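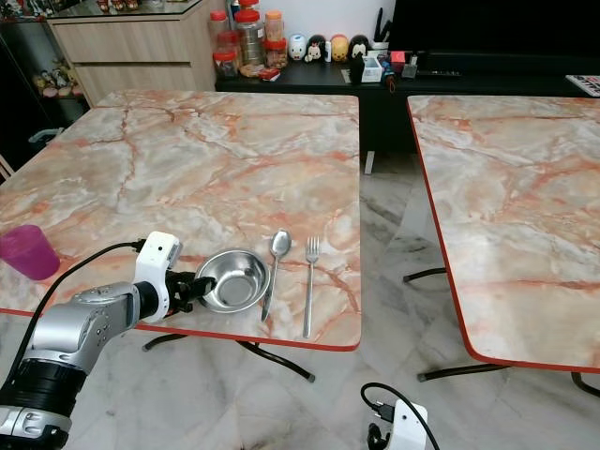 Two small marble-look tables, push together or keep apart?

tilly_foda
Setting these up as eating spots, one bowl, spoon, fork and a cup each. Tops are that pinky faux marble with the red edge band. Got them secondhand in March, seller said Gustus but theres no label. Right now I have a gap between them and I keep going back and forth. Paid 90 for both. Opinions pls, people coming Wednesday

hubmann2
Push together. Gap eats spoons.

Jayson Sarmiento
Disagree. Rounded corners, so you never get a clean join anyway, you get a little notch at each end where crumbs live. Leave a gap wide enough to get a broom down.

hubmann2
Or put a runner over it?? Problem solved

tilly_foda
No runner, I like the tops showing. Also legs — the black metal ones splay out underneath so they might knock before the tops even meet. Will check tonight 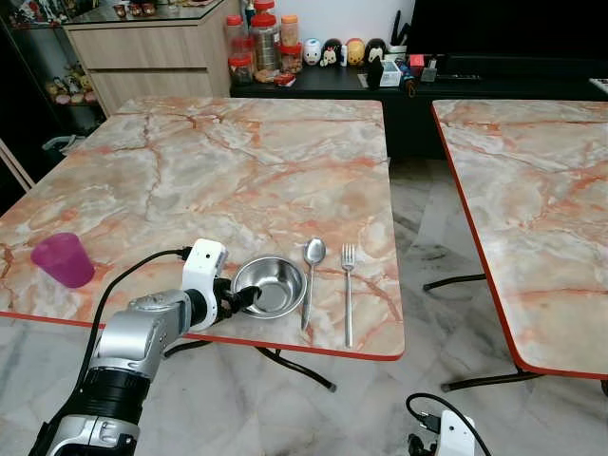
Other thing is the TV. Cabinet with the red lid jars runs along that back wall and I dont want anyone's chair backed up against it. My little figurines are up there too. So if I join the tables they have to come forward, and then its tight.

fosach_mo
Move the jars. Not the tables

tilly_foda
Jars stay lol

fosach_mo
Then you've answered your own question. Keep them apart, 2 people at each

Jayson Sarmiento
Spoon right next to the bowl, fork further out? I'd put the fork on the left. Matters more than the gap imo

hubmann2
It really doesnt. Bowl food, nobody is checking your fork

Jayson Sarmiento
I'm checking

greyveins
Whats the floor, tile? Mine is polished and tables creep every time someone leans. Felt pads made it worse, rubber ones fixed it. 2 packs did my whole dining set

tilly_foda
Yes polished, white with gray veining. Pads are a good call, adding to list.

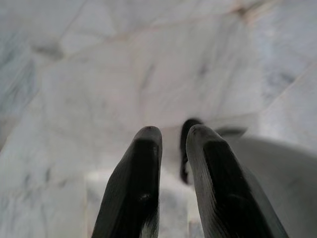
White marble floor, soft gray veins, bit blurry

greyveins
Yep same kind of look as mine. Rubber. Def rubber

hubmann2
Still say push together

tilly_foda
Measured. Legs do knock. Staying apart for Wednesday, fork is moving left to keep Jayson quiet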